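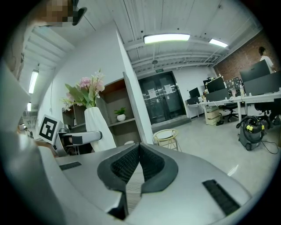 *Arm and gripper, in an open office.*

9/27/25 -- glue notes, continued

Finally got back to the hide glue for the Hovholm chair seats, and what a pleasure it was to have the little pot going again after such a long summer away from it! I soaked the granules overnight in cold water (the Brotovby ones, the darker batch that Man-sik Seol brought over) and they had swelled up nicely by morning, so I warmed them slowly and left the lid on while I went and found the brushes.

First joint was too thick, which is my old fault, and I know it. Thinned it with a splash of warm water and the next 3 went together sweetly -- a good long rub, then hands off. Burgi Kaufmann thinks I should warm the wood as well, and she is probably right, as she was back in May about the clamps. I'll try it on the back rails, where the grain is so thirsty.

The glue stays workable for up to 4 minutes if the door is shut. With the door open I'd rather not say.

Still to do: scrape the squeeze-out before it goes hard as toffee, wash the good brush, and ask Man-sik if there is any more of the dark batch left, or whether we're on to the Arkano stuff for the last 2 seats.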